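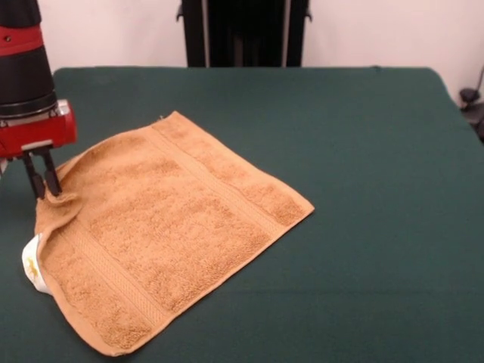

According to Nanna Vídalín, people know perfectly well how often they wash a towel, and a survey that asks them outright will get an answer good enough to plan a laundry by. We doubt it. Her remark was made in reply to our first draft, and it deserves a proper answer, as most published estimates of household washing rest on the same belief.

4.2 What people say and what they write down

In the Pistow survey, 117 adults were asked how many days they used a bath towel before washing it. The commonest reply was three. Three is also the number printed on the leaflet that went out with the survey form, and we find it hard to believe that the two facts are unrelated. When Navickas and Olmedo repeated the question in Taltlow without the leaflet, the replies spread out a good deal, with a week the favourite.

Neither result tells us much about washing. A person asked in February about a "usual" week has to make one up, and will tend to make up a respectable one. The diaries are a better source, though a thin one. We had usable diaries from 76 households, which between them recorded 595 washes containing at least one towel. Several households wrote up the whole week on a Sunday evening, in one pen, and we have no way of telling how many others did the same more carefully.

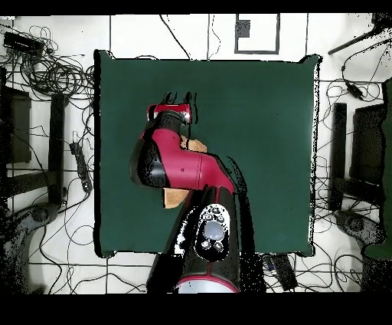
There is a further trouble with the word "towel". Some diaries used it for bath towels only, others for anything with a looped pile, including hand towels and kitchen cloths. The instructions asked for terry-cloth items of any size (a tan one can be seen in Figure 1), and it is plain from the entries that many people never read them. Bahman Zamani went back through the doubtful entries and settled what he could. Around half could not be settled, and we have left them in.

Tabrizi's correction, which scales the reported gap between washes by household size, does bring the survey and the diaries closer together. We are wary of it all the same. It was fitted to the Drorora returns, where almost every home had its own machine, and it gives odd results for shared laundries – in two cases, fewer than one wash a year. A correction that works only where the answer was already known is not much use to anyone else.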